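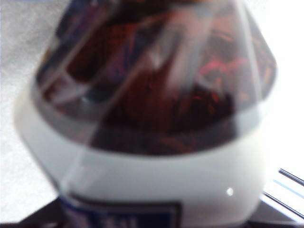 Kekeli Tetteh started selling dried hibiscus from a market stall in Nusham 14 years ago, and for the first four of them she kept her other job, driving a school minibus.

"I'd finish the morning run and be on the stall by ten," she says. "People thought it was potpourri. I spent most of my time telling them they could drink it."

The business, Ayaaba, now supplies cafés and a few farm shops, and last year it sold 800 kilos of petals. Tetteh buys from two growers and pays on delivery. She tried paying up front once and does not want to discuss it.

Prices are the main worry at the moment. Freight went up in August and has stayed up. "I put a bag up by 19 pence and had three emails the same day," she says. "The cafés didn't mind. It was the regulars."

Her business partner, Arūnas Kivi, handles the orders and wants to add ginger and lemongrass blends. Tetteh is less keen. Blends mean new labels, another lot of testing and more stock sitting in a small unit.

"Arūnas has a spreadsheet for it," she says. "I've read it. I said we'd talk after Christmas."

She still does the Tuesday market herself and steeps a jug before she leaves home, cold, with no sugar. Customers can add their own.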